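Search this site Go

25/09/2020
By Makis Alexiou

Kinel project: where we are with the bench rules

Hi all — I promised the folks at Sedard a plain update on the safe practice work, so I'm skipping the slides this time. The short version is that we have a draft rulebook for two-arm bench work near power outlets, we've been living by it since June, and I'm mostly happy with it (mostly!).

When you funded us we had 33 rules, copied over from three different places and arguing with each other. We're down to 24. A few went because they said the same thing twice, and a few more because they were written for big fenced-off cells and made no sense for a pair of arms at a table. I'd still like to lose a couple, but I've been outvoted.

The section I get the most email about is cords and plugs. Our rule 2 says that when the arms are handling a cable with a plug end, the operator keeps a hand on the stop button from start to finish, and the other person at the bench stays out of reach of both arms. Rule 3 says both grippers get a named cable path before anybody hits run, and the arms' own cables count too. I know it sounds fussy, but snagged cables are our number one reason for stopping a run. 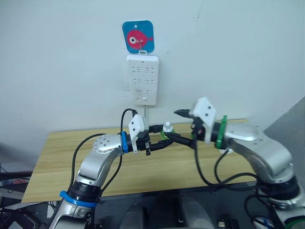
Ó Conaill wrote back on the draft that a hand on the stop button is fine for a short run but no good for a whole afternoon, and asked for a time limit before the operator has to swap out. Fair point, and I should have thought of it myself. We've now put in 22 minutes per turn. Is that the perfect number? No idea, but people stick to it, and we can change it once we have more logs to look at.

The next part is the start check. Before each run the operator opens both grippers, looks over the table and reads out loud what's on it. We went back and forth on the reading out loud (I felt silly doing it for the first week, I'll admit) and then kept it, mainly for the sake of new people who are still learning what belongs on the bench and what doesn't. 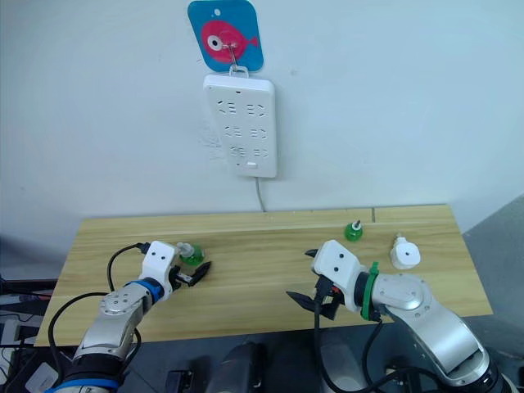
The check sheet itself fits on one page and it lives at the bench, on paper. Hakano offered us a tablet version and I'd love to try it in the next stage, but I don't want to hold up the rulebook for it. If a box on the sheet can't be ticked, the run doesn't start, and whoever is operating writes down which box it was. Those notes have done more for the draft than any of our meetings!

What's still open: handoffs. Our wording for what happens when both grippers are working close together is weak. Right now it says to use "reduced speed," and two people will read that two different ways. I want an actual number in there, plus a line about who gets to change it. There's also the matter of liquids and cups near anything with prongs, where we currently just say cups must be empty. That's probably right, but it needs to be in the check sheet as well as the rules, and it isn't yet.

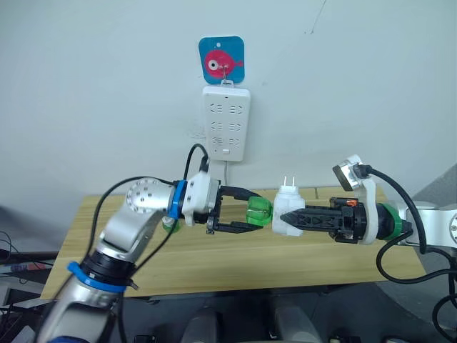
Makis Alexiou

On money, we're a little under plan, almost all of it travel we didn't do. I'd like to move that over to paying for an outside read of the rulebook by someone who has never stood at our bench. Please let me know if Sedard is okay with that, and whether you need a form from me or if a reply to this is enough.

Next up for me is the handoff section, then the training notes for new operators, then a clean copy of the whole thing for you to mark up. Send me your complaints in the meantime — the blunter the better.

Contact | © 2020 Kinel | Back to top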